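Why Toast Goes Stale Slower Than Bread (And Whether It Really Does)
Harriet Obi
Food and Everyday Chemistry, final project report
6/5/18

My grandmother always toasted bread that was going stale, and it always came out soft in the middle again. I wanted to know why! That question grew into this whole project, and I had way more fun with it than I expected to when I signed up.

Background

Most people think stale bread is bread that has dried out. Drying is part of it, but bread can go stale inside a sealed bag without losing much water at all. When dough is baked, the starch in the flour soaks up water and swells into a soft gel. As the loaf cools and sits, the starch slowly lines itself back up into stiff little crystals. The fancy word is retrogradation. The crumb gets firm and crumbly even though most of the water is still in there somewhere.

The great part is that heat can undo this for a while. Warm the slice enough and the crystals loosen up, so the inside feels fresh again. It doesn't last, and the second time around it goes hard faster.

What I did

I baked two loaves from the same recipe, using 200 grams of whole wheat flour in one and 200 grams of white flour in the other (small loaves, but I only had small pans). My lab partner Meirion Ruddock sliced them with a guide so that the slices would match. We kept half of the slices from each loaf in the fridge and half in a bread box on the counter, all in closed bags.

To test firmness we put a flat 170 gram weight on each slice, left it for a minute, and measured how far the crumb sank. Then we toasted the slice on the lowest setting and did it over again. We also had a tasting panel from the Dillotby dorm, who scored each piece from "like new" to "roof tile." The scale was Meirion's idea and I love it.
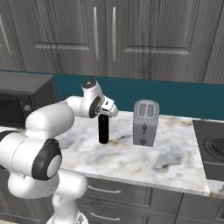

Fig. 1. Kitchen counter with a two-slot toaster, rendered view.

Results

The fridge slices lost, and it wasn't close. After 2 days they were firmer than the counter slices in both flours. This surprised our whole panel, because most of them keep bread in the fridge at home! Cold temperatures above freezing speed the starch crystals up, so the fridge turns out to be a bad spot for a loaf unless you are worried about mold.

Toasting brought back a lot of softness in every group. The white bread bounced back more than the whole wheat. I think the bran has something to do with it, but I can't prove that from two loaves.

As for my title, toast that was left out got hard quicker than plain bread did. So the answer is no – it only seems fresher while it's warm.

Problems

Our first loaf of whole wheat didn't rise and had to be baked again. The edges of the slices also sank differently from the middles, and we didn't settle on always measuring the middle until after the first round. I left those early numbers out. I would love to repeat this in November with a freezer group added, plus a sourdough, since the acid is supposed to slow staling down.

Comments

Fourie: Moved my bread out of the fridge after reading this. My roommate is not convinced.

Cledora: Did you weigh the slices before and after toasting? I'd like to see how much water they lost.

Harriet Obi: @Cledora we didn't, and I wish we had! It's on the list for the next round.

Dustmont: I was on the panel. The roof tile was a roof tile.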